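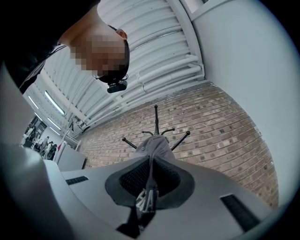 타니아 데브나트 씨를 만난 곳은 배스트포트 시장 뒤의 작은 찻집이었다. 그는 약속 시간보다 먼저 와서 창가 자리에 앉아 있었고, 테이블 위에는 수선이 끝난 우산 하나가 놓여 있었다. 나는 인사를 하면서도 그 우산을 자꾸 쳐다보았다. 손잡이가 많이 닳았지만 천은 아주 팽팽했다. "어떤 손님 것입니다. 인터뷰가 끝나면 가져다 드려야 해요." 그가 말했다.

타니아 씨는 우산을 고치는 사람이다. 배스트포트에 우산 수선집이 여러 곳 있던 시절도 있었다고 하는데, 지금은 그의 가게 '모스투스'만 남아 있다. 그는 26년 동안 같은 골목에서 일했다. 처음에는 스승인 하비부르 하울라더 씨의 가게에서 배우는 사람이었고, 스승이 은퇴한 다음에 가게를 이어받았다.

나는 먼저 왜 우산이었는지를 물었다. 솔직히 말하면 나는 조금 멋있는 대답을 기대하였다. 그런데 그의 대답은 짧았다.

"집에서 가까웠어요. 어머니가 그 골목에서 단추를 팔았고, 하비부르 선생님 가게가 바로 맞은편이었습니다. 선생님이 바늘을 잘 쓰는 사람을 찾는다고 해서 제가 갔지요. 저는 바느질은 잘했지만 우산에 대해서는 아무것도 몰랐어요."

처음 배운 일은 바느질이 아니고 우산을 펴고 접는 일이었다고 한다. 하비부르 씨는 제자에게 고장 난 우산을 주고, 눈을 감고 천천히 펴 보라고 시켰다. 어느 살이 휘었는지, 어느 이음매가 느슨한지를 손으로 먼저 알아야 한다는 것이었다.

"저는 그것이 너무 지루했습니다. 그래서 일주일쯤은 몰래 눈을 떴어요. 선생님은 다 알고 계셨을 거예요. 그래도 말씀을 안 하셨어요. 나중에 제가 살을 잘못 골라서 펴 놓은 천이 찢어졌을 때, 그때 '눈을 떴으니까 그렇지' 하고 한마디만 하셨어요."

이 이야기를 하면서 그는 오래 웃었다. 찻집 주인도 멀리서 듣고 같이 웃었다.

하비부르 씨의 이야기도 듣고 싶어서 나는 나중에 전화를 드렸다. 그는 지금 배스트포트에서 기차를 타고 가야 하는 카심이라는 마을에 살고 있다. 귀가 조금 어두우셔서 나는 질문을 두 번씩 해야 했다. 제자에 대해서 묻자 그는 칭찬부터 하지 않았다.

"그 사람은 실을 너무 아꼈어요. 한 번 묶으면 될 곳도 있고, 세 번 묶어야 하는 곳도 있는데, 타니아는 전부 한 번만 묶으려고 했어요. 그것을 고치는 데에 시간이 오래 걸렸습니다. 지금은 나보다 잘 묶어요. 그건 써도 됩니다."

우산에서 제일 자주 망가지는 부분이 어디인지 나는 전혀 모르고 있었다. 나는 바람에 뒤집혀서 살이 부러지는 경우가 제일 많을 줄 알았다. 타니아 씨는 고개를 흔들었다. 그의 가게에서는 천과 살 끝을 잇는 실이 끊어져서 오는 우산이 가장 많다. 실만 다시 묶으면 되는 일이어서 돈도 적게 받는다. 하지만 사람들은 끝이 하나 빠진 우산을 보고 이제 수명이 끝났다고 생각해서 버린다.

"버려진 우산을 보면 저는 가서 살펴봅니다. 병이지요. 남편은 저하고 같이 걷는 것을 싫어해요. 비 온 다음 날에는 더 싫어하고요."

주운 우산은 부품이 된다. 그는 살의 길이와 굵기에 따라 부품을 나누어서 서랍에 넣어 둔다. 요즘 나오는 접는 우산은 회사마다 이음매 모양이 달라서, 맞는 부품을 찾는 데에 고치는 시간보다 더 긴 시간이 걸릴 때도 있다고 한다. 맞는 것이 없으면 줄로 갈아서 맞춘다. 그래도 안 되면 손님에게 미안하다고 하고 돌려준다. 돌려주는 우산에는 돈을 받지 않는다.

나는 기억에 남는 우산이 있느냐고 물었다. 그는 차를 한 모금 마시고 잠깐 생각했다.

"우둘라드라는 양산이 있었어요. 옛날에 여기 항구 쪽에 있던 작은 공방 이름인데, 거기에서 만든 양산을 사람들이 그냥 우둘라드라고 불렀습니다. 한 할머니가 그것을 가져오셨어요. 천이 삭아서 손만 대면 가루가 떨어졌어요. 저는 천을 새로 바꾸자고 했는데, 할머니는 원래 천을 그대로 두고 고쳐 달라고 하셨어요. 쓸 것이 아니고 펴서 보기만 하시겠다고요."

그래서 그는 원래 천 안쪽에 얇은 비단을 대고, 살마다 조금씩 꿰매어 나갔다. 하루에 살 2개를 넘기지 않기로 정했다. 더 하면 손에 힘이 들어가서 천이 상하기 때문이었다. 할머니는 7일째 되는 날에 가게에 들러서, 아직 안 끝났다는 말을 듣고도 한참 앉아 있다가 가셨다고 한다.

"다 고쳐서 드렸더니 할머니가 가게 안에서 펴셨어요. 우산을 집 안에서 펴면 안 좋다고 하는 사람도 있지만, 저희 가게에서는 하루 종일 펴니까 괜찮아요. 할머니는 별말씀이 없으셨어요. 값을 내시고, 접는 것을 저한테 부탁하셨습니다. 본인이 접으면 찢어질 것 같다고요."

장사가 되는지도 물어야 했다. 예의 없는 질문이 될까 봐 나는 조금 돌려서 말했는데, 그는 바로 알아들었다. 비가 많이 오는 달에는 괜찮고, 건기에는 어렵다. 건기에는 가방 지퍼와 천막 수선도 받는다. 지난 11월에는 시장 상인들이 가게 앞에 치는 큰 차양을 고쳐 달라고 해서, 바닥에 펼쳐 놓을 자리가 없어 골목에서 일했다. 자전거가 지나갈 때마다 천을 걷었다가 다시 펴야 했다.

"우산만 고쳐서 살 수 있느냐고 물으시면, 못 삽니다. 하지만 간판에는 우산이라고만 써 놓았어요. 지퍼까지 쓰면 글씨가 작아져서 보기 싫어요."

제자를 받을 생각이 있는지에 대해서는 대답이 조심스러웠다. 2년 전에 배우고 싶다는 젊은 사람이 왔었다. 손이 빠르고 성격도 좋았다. 그러나 도시에 더 좋은 일자리가 생겨서 떠났고, 타니아 씨는 잘한 일이라고 말해 주었다. 지금도 그 사람은 명절에 집에 올 때마다 가게에 들러서 서랍 정리를 도와준다.

"가르치는 것은 저도 서툽니다. 선생님처럼 기다리는 것을 못 해요. 잘못하는 것을 보면 제 손이 먼저 나가요. 그러면 배우는 사람이 배울 수가 없지요."

이 말을 하비부르 씨에게 전했더니, 전화기 너머에서 한동안 소리가 없었다. 나는 전화가 끊어진 줄 알았다. 그러고 나서 그는 이렇게 말했다. "나도 손이 나가고 싶었어요. 그래서 주머니에 손을 넣고 있었지. 타니아한테 주머니 있는 옷을 입으라고 하세요."

집에서 우산을 오래 쓰는 방법을 하나만 알려 달라고 부탁했다. 타니아 씨는 테이블 위의 우산을 들어서 보여 주었다. 젖은 우산은 반만 펴서 말리는 것이 좋다고 한다. 활짝 펴서 말리면 천이 마르면서 줄어들고, 그때 실이 묶인 끝부분에 힘이 많이 간다는 설명이었다. 나는 지금까지 항상 활짝 펴서 말렸다고 고백하였다. 그는 그런 손님들 덕분에 먹고산다고 대답했다.

찻집을 나올 때 하늘이 흐려졌다. 타니아 씨는 자기 우산을 가지고 오지 않았다. 손님의 우산을 쓰면 안 되느냐고 내가 물었더니, 그는 그것을 옷 안에 넣고 단추를 잠갔다. 그리고 우리는 시장 처마 밑으로 빨리 걸어서 모스투스까지 갔다. 가게 문 앞에는 우산 주인이 벌써 와서 기다리고 있었다.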